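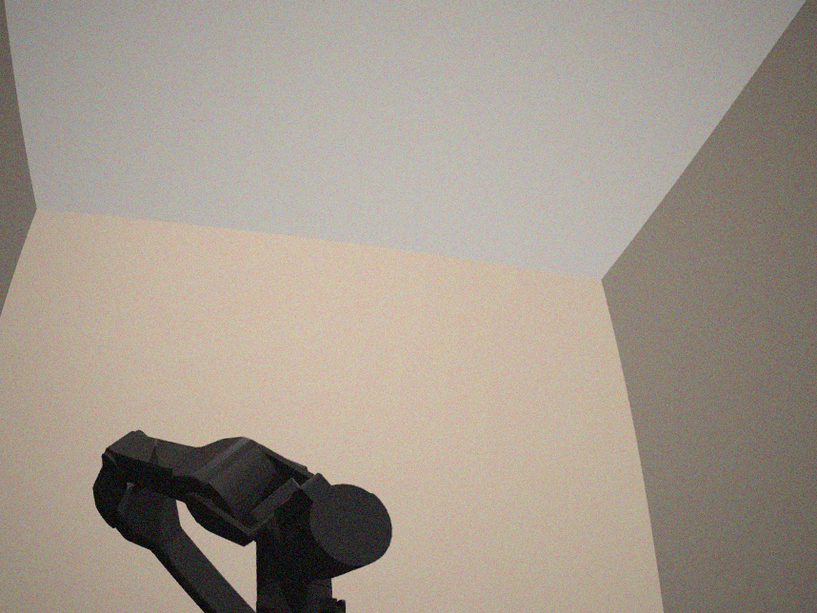 Volume was never the shortage, according to Urbonaitė, the integration partner on the project; the shortage was in examples recorded with the arm folded back on itself, where earlier versions of the learning system gave their least consistent commands.

Kirport has completed the first collection phase of Flanum, a program that gathers arm motion examples in simulation for training a motion control policy. The phase produced 293 hours of accepted recordings. They will be used by Kirport and its development partner Kaltaveck to train the next version of the policy, with first results expected in January.

Recordings were made in simulated rooms with plain walls and no objects. Kirport chose this setup for the first phase so that the data would cover the motion of the arm itself before contact, grasping or clutter is introduced. Wall color and viewpoint are changed between sessions. The arm model and its joint limits are held fixed.

Each example consists of a start pose, a target pose, the commanded joint positions, the resulting joint positions and a rendered view. Commands and joint positions are logged at 50 samples per second. An example is accepted if the arm reaches the target without exceeding a joint limit and without contact between its own links. Rejected examples are kept in a separate set and labeled with the reason for rejection. Kaltaveck will use that set to train a second model that estimates the risk of self-contact before a motion begins.

Start and target poses were drawn from 24 pose groups. Two of these cover tightly folded positions, in which the lower link passes close to the supporting column. Both groups were sampled more heavily than the others after an internal review of the previous data set found that they were thinly represented. Urbonaitė supplied the sampling schedule and the tool used to check new examples for near duplicates.

Operators guided the arm by hand controller for part of the collection. The remaining examples came from a motion planner, with operators reviewing a portion of the output. The source of each example is stored with the record, so that the two types can be weighted separately during training. Operator recordings contain more pauses and small corrections than planner recordings. These have been left in the data without smoothing.

The rendered views include a light grain applied across surfaces. Kirport will compare policies trained with and without this grain before setting the render options for the second phase.

The second phase of Flanum will add a work surface and simple solid shapes to the rooms. The record format will remain the same, with added fields for object position and contact force. Existing tools that read first phase records will continue to work with the new files and will ignore the added fields.

Partners with access to the Flanum repository can download the accepted set and the format notes now. The rejected set will follow once labeling checks are complete. Requests for access should be sent to the Kirport data office and should state the intended use and the arm model to be trained.

About Kirport

Kirport develops control software and training data for industrial robot arms.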